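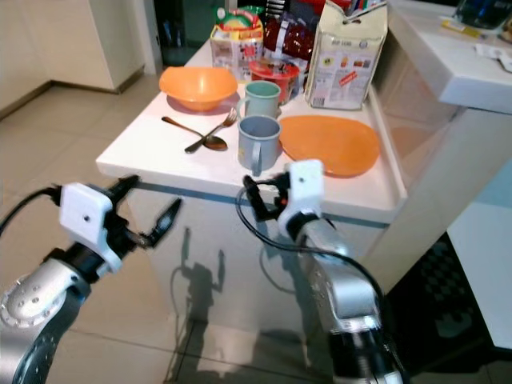
Unit 3, Inventory

Reading time: 3 min

Search stories Go

The lease required an inventory before the keys changed hands. Sheena MacAulay had done 230 of them for Zustside and used the same order each time: kitchen, bath, sleeping room, closets, meter. She began at 10 in the morning and wrote on a ruled pad, in pencil.

Kitchen. Counter, white, one lower section and one raised section to the right. Cabinet panel, white, high gloss. She ran a thumb along the lip of the counter and found no chips. Under Condition she wrote "good."

Loose items came next. The form gave one line per item and a column for the owner's initial, K for Konar or J for Jeon. Konar and Jeon had shared the unit for three years and were leaving it for separate addresses. Both had signed the release. Neither had filled in the column.

Bowl, orange, plastic. Plate, orange, flat. She listed them on adjoining lines and left the initials blank. The color did not prove a set. She had once assigned a gravy boat by color and spent most of March correcting it.

Spoon, long handle, bowl of the spoon darker than the rest. Fork, silver. The fork lay across the spoon. She recorded them in place before she moved either one, as the manual required, and then put them back the way they had been, which the manual did not.

Mug, pale green. Mug, blue-gray. The green one stood farther back.

She called Konar from the hall.

"Which mug is yours?"

"The green one," Konar said. "No. I bought the green one. I drink from the other."

"The form asks for the owner."

"Then put green."

She called Jeon and asked the same question. Jeon had bought the blue-gray mug, at the Parner outlet, and had used the green one every morning since. Jeon asked what Konar had said.

"I can't share that," Sheena said.

The line stayed open for a while. A bus went by at Jeon's end.

Food was not inventoried unless sealed. She checked the packages at the back of the counter, one at a time, and noted the snack box and the tall paper bag. The red container with the clear lid she entered as a container. Its contents were outside her scope.

Floor mat, dark, patterned. Condition fair.

The deposit was 500. Any item left unclaimed was charged against it for removal. She explained this to both of them in a second round of calls, and both said they understood. Konar asked if a person could claim something bought by someone else. Sheena read out the clause. It allowed a transfer if both parties agreed in writing.

She drew a short line through the blank beside the green mug and wrote J. Beside the blue-gray mug she wrote K. In the margin she wrote "transfer, consent pending," and the time.

Then she turned the page and went to do the bath.

Contact | Copyright Zustside Stories | Back to top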